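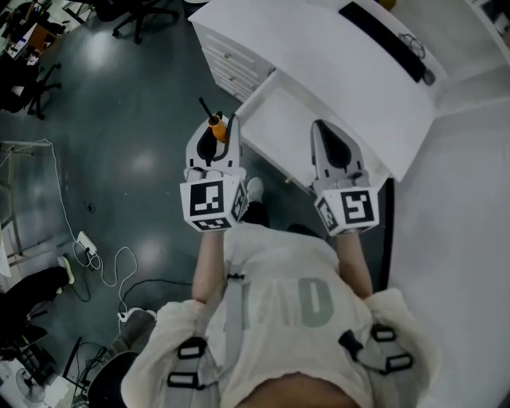
*Orange cylinder with a thin black rod, teal floor.*

# Plerneo household word list

Short spoken names for everyday objects, collected for spelling and dialect work. The list has 492 entries from speakers in Wirnarico, out of 500 sent in; the rest were blank.

## Files

- `words.csv`: entry, spelling, speaker code
- `variants.csv`: other spellings, up to 4 per entry
- `notes.txt`: remarks by Ilse Voß

## Known gaps

Kitchen words are well covered. Garden words are thin, and about 50 entries still lack a plural.

Corrections go in `notes.txt`.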